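Workshop notebook, 8/7/23
Milk paint and shellac on the test boards, second round

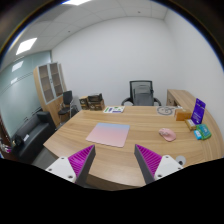 The light desk in the office, grain running the long way.

Picking up from where I left off with the sample boards. I know I promised everyone a tidy chart by now, and there will be one, but the boards have been teaching me things faster than I can rule the columns, so for the moment you get my handwriting typed up and a good deal of rambling along with it.

First, the milk paint. I mixed the Hondomow powder one to one by volume with water from the kitchen tap, stirred it for as long as my wrist would stand, and let it sit with a lid on while I had my coffee. It wants that rest. The first batch I used straight away and it went on like wet sand, lumps and all, and you can still feel them under the second coat on board A. The rested batch I pushed through an old pair of stockings (thank you Heather, I did not ask and you did not explain) and it brushed out beautifully. Thin, a bit streaky on the first pass, very nearly opaque on the second. The blue dries much lighter than it looks in the jar, so please don't panic and add more powder the way I did on board C.

The pine took the paint without any fuss. The maple did not. I had sanded the maple up to the fine paper out of habit and the paint just sat there on top looking pleased with itself, and by the next morning I could lift a flake with my thumbnail. So I took the other half of the same board back down to 100 grit, wiped it with a damp rag, let it dry, and painted again from the same jar. That half is holding. I scratched at it quite meanly with a key and only got a shiny line. I would like to try one more piece at 140 before I say anything firm, mostly because I found a partial sleeve of it behind the glue and it would be a shame to waste it.

Laurențiu came by while I was scratching and said his grandmother's chest was painted with something very like this and that it flaked at the corners all through his childhood, and that everyone in the family considered this to be the charm of it. I do see his point, and I also see that the people ordering the Hladun stools are going to be sitting on them in good trousers.

Now the shellac, where I have been having more fun than I should. I dissolved the blond flakes in alcohol overnight, in the jar with the good lid, shaking it whenever I walked past. There was a little wax at the bottom in the morning, like cloud in cider, and I poured the clear part off the top and left the rest. One coat with a brush, one coat with the pad. The brushed coat had ridges, which I expected, being a heavy-handed person. The padded coat had none to speak of. Left it ten minutes between passes and that was enough at this time of year, though the shop was close and sticky by afternoon and the last pass on board D has a milky bloom in one corner. I left the board near the fan and the bloom was smaller when I locked up. I will look at it again before I do anything rash with a rag and alcohol.

What I really wanted to know was whether shellac over milk paint would darken it, and yes, it does, quite a lot. The blue goes from chalk to something like a winter coat. I happen to love it. Heather does not, and she is the one who has to talk to the customer, so we did the last board with the Pakwood clear wax instead. The wax hardly shifts the color at all but it shows every fingerprint, and the smell stayed in the room through lunch. Neither of us was hungry anyway.

A note on brushes, before I forget again. The cheap ones shed. I picked bristles out of board B with tweezers for longer than I care to write down. The old oval one with the split handle is still the best brush in this building and I would be grateful if it did not get used for glue. I have hung it on its own nail. Milk paint washes out with water and a little soap if you do it right away, and sets like plaster if you go and answer the phone first. The shellac brush lives in its own jar and only ever meets alcohol.

Leftover paint: I kept some in the cold box overnight to see. It thickened, and after stirring it was usable for a rough first coat, but it smelled like a school milk carton found in November. I would mix fresh each morning and mix small. A coffee cup of powder did all 10 sample pieces with both coats, including the ones I had to redo, so there is no call for the big bucket.

The Nukeder cabinet doors are still waiting on me and I haven't forgotten them. The frames are square, the panels float as they should, and one of them rattles a bit when you shut it. I put a small bead of cork in the groove at the top and it was quieter. If it is still quiet after a few days of people opening and closing it for no reason (you know who you are) I will do the rest the same way.

Things I would like to get to next, in whatever order the weather allows:

The 140 grit piece, maple, blue, two coats, no topcoat.
A shellac pad coat done early, before the air gets heavy.
Wax over shellac over paint, which Laurențiu swears by and which sounds to me like wearing three sweaters.
Wet glass test on all of them, left for 40 minutes, same glass, cold water.
Labels on the backs in pencil. The marker bled straight through the shellac on board D and now says "D" in a lilac smear.

If anyone is in before me, please leave the boards flat and don't stack them, even with paper between. The waxed one is still soft. The blue jar on the sill is mine and has paint in it, and the brown jar next to it is alcohol, lid on tight. Heather has the customer's color card in her drawer and would like it back there by the end of the day.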